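Notes from a call with the Rolitz data lead

Posted Monday, late. Typed up from my notes between two other calls, so excuse the gaps.

I wanted to talk to the person at Rolitz who runs the collecting of examples for their household system. Not the model people, they get plenty of airtime. The one who decides what gets recorded, what gets thrown out, and how many times someone has to do the same chore before it counts as enough. She asked me to leave her name off and I said fine.

The project is called Ita. It learns small jobs around an apartment from examples that people drive by hand through a simulator. Rolitz does the rooms, a smaller outfit called Niskanen does the driving, and the recordings end up in a store they call Stora. That took a while to get straight.

How big is it?

"Small," she said right away. "People hear a number and think it's big. We have 1787 episodes in Stora as of this morning. Of those, 1669 are good enough to train on."

And the rest?

"Bad starts. Somebody's hand slips. Somebody forgets what they were asked to do and does the last thing again. Or the label says one chore and the recording has a different one." She keeps the rejects. A few months back she was deleting them and a colleague begged her to stop, they wanted to see what failure looked like from the inside. Now they have their own folder and a short note each. She writes the notes herself, mostly in the evening.

Why simulate at all

I asked the obvious thing. Why not just use a real kitchen?

"Resets," she said. "You do a task once in a real room and then you spend longer putting it all back than you spent doing it." In the simulator the reset is one key. A driver at Niskanen can do a run, hit the key, do it again with the light moved. She likes that the drivers get bored, by the way. Bored drivers move the way people move at home. The first few runs of any session are stiff and too careful, and she marks those so the training team can weigh them less.

The downside is the one everybody brings up, simulated rooms are too clean. Her answer was long and I lost part of it (bad line). The piece I got down: "So we put stuff in them. Stuff on the fridge, stuff on the walls. If the only thing in the room is the thing you want picked up, the system learns that the world is one object. Then you show it a real room and it has no idea where to look."

She sent two views from the room they're working in now.

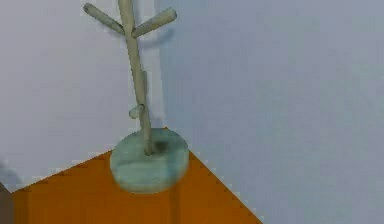 The stand in its corner, first of the two. The second has the fridge and the window.

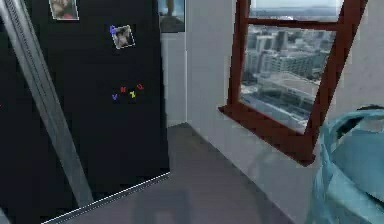

What she looks at first

Her eye goes to dull things. Shadows, for one. In the view with the stand the light comes from the upper left and puts a soft shadow of the right branch on the wall, and she wants recordings where that shadow falls all over the place. "A branch and the shadow of a branch are close to the same gray at low quality. I want it to be wrong about that early, when it's cheap."

Low quality is on purpose too, up to a point. The recordings get squeezed hard before they go into storage. Edges go soft, you get blocks along the borders. She went back and forth on this with the training side and they settled on keeping one sharp copy for checking and the squeezed one for learning. I asked if that hurts. "It hurts thin things," she said. Pegs, poles, handles. A short peg on the side of a pole is the sort of thing that turns into a lump.

The fridge is a different problem. Big dark surface, little bright things on it. She said the letter magnets are there as clutter and nothing else — no task uses them, they don't spell anything, and drivers are told to leave them alone. Same with the little photos on the door. "I had one driver ask what the word was supposed to be. There's no word."

And the window? A city outside, high up. She laughed. "People love the window. The system doesn't need the window. But a lot of real homes have one bright patch in the room where all kinds of detail is going on that doesn't matter, and it has to learn to ignore that."

The instructions

Every episode comes with a sentence. This was the part I found most intresting and we ran out of time on it.

At the start the sentences were written by one person, and they all sounded like one person. Put the X on the Y. Move the X to the Y. The system got good at that person's sentences and fell over when anyone else talked to it. So now the drivers write a line after each run, in their own words, no template. She reads every one. Some are terrible. "Did the thing with the stand" was a real one, and she kept it, since that is how people talk to each other in a kitchen.

The rule is you write what you did and you don't write what you meant to do. Sounds simple. Drivers get it wrong all the time, she says, especially late in a session.

She also had them write lines for each other's runs for a while. 103 episodes have two sentences, one from the driver and one from somebody who only watched the playback. The second ones are better, in her view. Shorter, and they name the object more clearly. She'd do all of them that way if she had the hours, she doesn't.

What goes wrong

I asked for one bad week. She had it ready. A batch of 500 went through with the camera height saved wrong. Looked fine on playback, every run looked fine, but the number in the file didnt match where the view really was. They only caught it when somebody lined two recordings up side by side for another reason. Fixed with a script in an afternoon, but for a few days she thought they'd have to drive all of it over.

Since then each session begins with a still room. Nothing happens, a few seconds, then the run. "It's a boring check and it's the best one we have."

Next

More rooms, she said, before more chores. The training team wants it the other way around. They have that argument most weeks and she thinks she's losing it.

I asked whether any of Ita's data will be shared outside. Maybe a slice. She wants the reject folder to go out with it, notes and all, and that's the part still being talked over. She had another call at four so we stopped there. I'll try to get the Niskanen side next, there was a lot about the driving itself that she said wasn't hers to answer.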